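Building a Percussion Track from Found Sounds for a Cover Song

This page covers recording household and workshop sounds, editing them into usable hits, and placing them under a sung cover. It assumes you can already record and cut audio in a basic editor. Any editor with a grid and at least eight tracks will do. The steps were written for Zorow, and menu names from that program are given where they matter.

1. Fix the tempo first

Record nothing until the tempo is set. Sing the chorus against a click at three or four speeds and keep the one where you do not run out of breath at the end of the second line. Write the number down and enter it in the session settings. Changing tempo later means stretching every hit, and short sounds stretch badly.

Export a rough vocal, called the guide, and leave it on track 1. It will be replaced in step 6.

2. Collect the sounds

You need three groups:

Low: a closed fist on a cardboard box, a heavy book dropped flat, a car door.
Middle: a slap on a countertop, a drawer pushed shut, two blocks of wood.
High: keys, a coin on glass, a stapler, a light switch.

Record each sound at least eight times at the same strength, then four times harder. Leave two full seconds of silence between hits. The silence gives the tail room to die away and makes cutting easier.

Set the input so that the hardest hit peaks near -6 dB. If the meter reaches zero, lower the gain and start that group over. Clipped hits cannot be repaired well enough to sit next to clean ones. 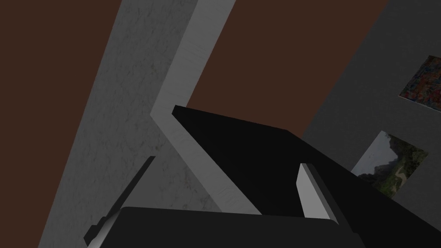

Microphone distance changes the sound more than the choice of microphone. For the low group, start at arm's length. For the high group, start at a hand's width and point the microphone slightly past the object. Keep the distance the same within a group. A hit recorded close and a hit recorded far will read as two different instruments.

3. Cut and name the hits

Place each cut just before the first visible rise in the waveform. Add a fade-in of 2 ms and a fade-out long enough to hide the room noise. Delete anything with a cough, a chair or traffic in it.

Use a naming pattern and keep to it: group, object, strength, number. For example, low_box_hard_03. My own folder holds 937 files, and of these I use 139 regularly. The rest are kept because disk space is cheap.

4. Build the pattern

Turn the grid on and set it to sixteenth notes. Place the low hits first, on beats one and three. Add a middle hit on two and four. Play the loop under the guide for a full verse before adding anything high.

Rotate between takes of the same sound. Zorow does this with Edit > Cycle Takes. In other editors, swap them by hand so that no take plays twice in a row. Repeated identical hits are the most common fault in homemade tracks.

If the pattern feels stiff, move the beat-four hit late by 5 to 10 ms. Move one element only, then listen again.
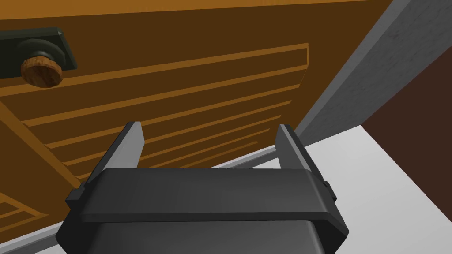 Cabinet panel with gripper, computer-rendered.

5. Place the loud hit

Many covers of this kind have one very loud sound that marks the chorus. Treat it separately.

Put it on its own track. Lower everything else by 3 dB for one beat when it lands. Cut it below 60 Hz, where it takes up room without being heard on phone speakers. Use it no more than once every four bars - more often and the ear stops noticing it.

Do not play a loud source back at full level in headphones while adjusting. Set the level low and raise it.

6. Replace the guide and balance

Record the final vocal against the finished percussion. Start the balance with the vocal alone, then bring up the low group, the middle group and the high group in that order. Check the result on a phone, in mono.

Export at 24 bits and keep the session file.

Corrections

The fade value in step 3 was sent in by Rok Trajkovski. The earlier version of this page gave a longer fade, which softened the start of the high hits. Page last changed March 2023.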